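Drying Time and Absorbency of Cotton Terry Towels After Repeated Washing
Tianyou Hao
Textile Testing, Final Project Report
May 31, 2021

1. Background

Terry cloth holds water in its loops. The loops add surface area, and the gaps between them fill by capillary action. New towels often perform poorly in the first few uses, a fact usually put down to finishing agents left on the yarn at the mill. Softeners added at home are said to have a similar effect. The purpose of this project was to measure how absorbency and drying time change over the first 15 wash cycles, with and without liquid softener.

2. Materials

Two towel types were bought in September from the same store. Both are sold as 100 percent cotton. The Gistum towel has a stated weight of 481 grams per square meter and a short, dense loop. The Tramero towel is lighter and has a longer loop. Three towels of each type were washed with detergent only, and three with detergent and softener. Test squares, 200 mm on a side, were marked out on each towel with laundry thread. Cutting the squares was considered and rejected, as the cut edges shed fiber and changed the dry weight between cycles.

3. Method

Each towel was washed at the warm setting and line dried indoors. After every third cycle a measured volume of water was released onto the marked square from a burette, and the time until no free water remained on the surface was recorded. The towel was then weighed, hung from a bar, and weighed again at fixed intervals until it returned to its dry weight. 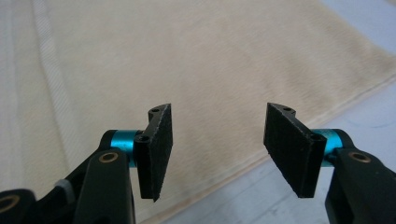

Room humidity was the hardest variable to control. The lab has no conditioning chamber, so readings were taken with a Vistura hygrometer next to the bar, and runs outside the accepted range were repeated. This added 6 extra runs, all of them in the softener group.

4. Results

In the detergent-only group, absorption time fell sharply by the third cycle and then leveled off for both towel types. The Gistum towels started slower and ended faster than the Tramero towels. In the softener group the early drop was smaller, and absorption time began to climb again before the final cycle.

Drying time followed weight. The heavier towel took longer to dry in every run, and softener made no difference that could be separated from the spread between repeats.

5. Discussion

The early improvement fits the idea that mill finish washes out quickly. The later rise in the softener group suggests a slow buildup on the loops — the same trend Gezer describes in the course reader for knitted cotton. No chemical test for residue was carried out, so this remains an inference.

The surface water reading depends on the observer. Two people timing the same drop sometimes disagreed, mostly on the longer loop, where a thin film can sit between loops and is hard to see. A dyed water solution would help but might stain the test square and affect later cycles.

6. Further work

The test should be repeated with tumble drying, which lifts the loops and may change both measurements. A wash with no softener at the end of the series would show whether the buildup can be reversed. The raw weights and times are in Appendix A, listed by towel and by cycle.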